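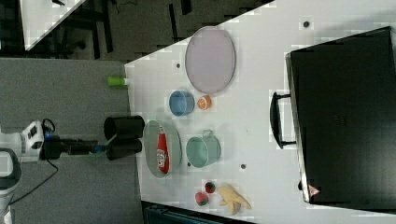
*Overhead cam, dark-fingered gripper, bottle on the silver tray.*

## Gripper swap on the kitchen table set – worth it?

**gumleaf_ctrl:** Been at this since February and I'd like a second opinion. Same arm, same white table, same toy food. One gripper is the Umia with the dark fingers, the other is the Metwally with the white angular ones. The target is the red ketchup bottle. I've logged 764 attempts so far, all through the Dalalis controller.

The Umia is better on the bottle. The Metwally shoves it sideways when the wrist comes in low, and it's worse again with the green colander in the way.

**torque_wench:** How are you judging "better"? Success rate, or how it looks? I ran 3,734 grasps on the Metwally and the sideways shove was a closing speed setting. Drop it to 40 per cent and try again.

**gumleaf_ctrl:** Success rate. Speed was on default for both. Here's the Metwally at the bottle, you can see how much room those fingers take up next to the colander. 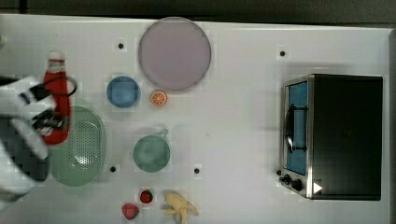
## Re: Gripper swap on the kitchen table set – worth it?

**flatwhite88:** Don't agree with torque_wench. Slowing it down hides the problem. Those fingers are bulky and they block the overhead view, so your detector is guessing at half the colander by the time you close.

**torque_wench:** Then add a wrist camera. The overhead was never going to cope with any gripper that size.

**flatwhite88:** More cable to snag, though. We had 2 connectors go at Flornumwood from exactly that.

**gumleaf_ctrl:** The Umia runs have a small module on the wrist already, with the cable looped over the top. No snags yet. I also changed the dish under the bottle to the round grey-green plate and left the orange and the lavender one further back.
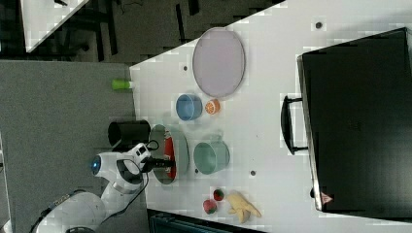

Approach height was the same as on the silver tray. I'll redo the Metwally at 40 per cent before I write it off, and post both logs.

**torque_wench:** Fair enough. Keep the colour thresholds the same for both or the logs won't mean much.

**flatwhite88:** Still reckon it's the fingers.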